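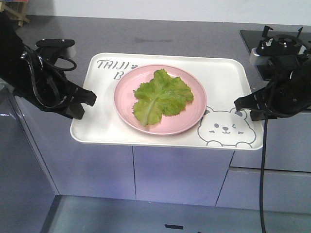 Ploltar Help Desk > My Tickets > Petition export doesn't match the counter

Status: Solved
Opened: Apr 11, 2025
Product: Ploltar Petitions, hosted plan
Category: Signatures and exports

Original message

Hi there! I run a little blog about immigration policy and county politics, and I've got a Ploltar petition going that asks the Tridden county board to hold a public hearing before it renews its jail agreement with the federal immigration folks. The board wants 1000 signatures before it'll put anything on the agenda, and this morning the counter on my page hit 1000 on the nose. Great news, I did a lap around the kitchen.

Then I downloaded the CSV to print it for the clerk and it's 108 names short. The counter still says 1000. I've refreshed, logged out, logged back in, and downloaded again, and I get the same file every time.

Which one is right? The clerk checks names line by line, so I can't hand over a page that says one thing and a stack of paper that says another. People on the other side of this have already been calling the petition padded in my comments section, and I'd really like not to give them a gift.

What I've tried so far:

Exported as CSV and as a spreadsheet. Same total in both.
Turned off the "Tridden residents only" filter. No change.
Tried it in a different browser and on my phone. No change.
Searched for my own signature. I'm in there. Searched for my sister-in-law. She's not, and she swears she signed.

Reply from Ploltar Support

Thanks for the detailed write-up. The counter on your page includes everyone who submitted the form. The export includes confirmed signatures only, meaning the signer clicked the link in the confirmation email. Could you look under Signatures > Pending and tell us what you see? Please also let us know whether you use our mail service or your own.

My reply

Aha, okay, there's a Pending tab! I had never once opened it. All 108 are sitting in there, including my sister-in-law.

For email I'm using Brernden, because that's what sends my newsletter and I wanted everything to come from the same address. I hooked it up in October when I started the blog over on the new theme and haven't touched it since.

I called my sister-in-law and she did get the email, and she did click. She got a page that said "This link is missing information" and figured it had worked anyway. (I might have figured the same.) She forwarded it to me. The link starts with a Brernden address and then bounces over to yours, and by the time it lands there's nothing after the question mark.
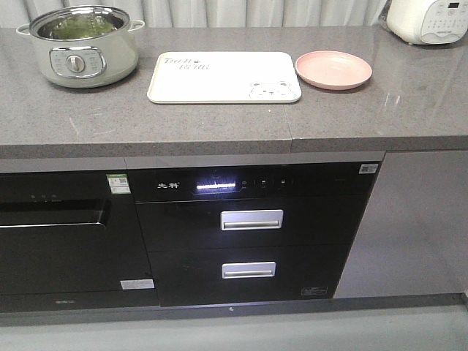
Green vegetables in the pot, with the tray and pink plate next to it.

Reply from Ploltar Support

That helps a lot. It looks like click tracking is turned on in your Brernden account and is dropping the confirmation code for some signers. Please turn off click tracking for the petition emails, then use Resend All on the Pending tab. The new links will work and nobody will need to sign again.

My reply

Found it, under Sending > Extras. There were 2 switches, one for newsletters and one for "automatic messages," and it's the second one that matters. I left the newsletter one on since I like knowing which posts people read.

Before I hit Resend All I sent myself a test and signed with an old email address. The link came through whole and my test name moved out of Pending right away. I've deleted that one, obviously. Don't want me on there twice!

Resend All went out after lunch. I also put a note at the top of the blog and asked the Kariuki Street neighbors' group to pass the word, since a bunch of those folks signed from my table outside the library and may not look at email much.

One more question while I have you: can I make the public counter show confirmed names only? I'd rather have a smaller number on the page that I can stand behind.

Reply from Ploltar Support

Yes. Go to Page Settings > Counter and choose Confirmed.

My last update

Switched it, thank you. 94 of the pending people have now clicked through and show up in the export. The rest are a mix of typos in the email address and people who signed twice under two different addresses, so I'm leaving those alone.

That puts me a little under what the board asks for, so it's back to the library with the clipboard this week. You can close the ticket. If there's any way to put a red dot on that Pending tab, please pass it along to whoever does that stuff!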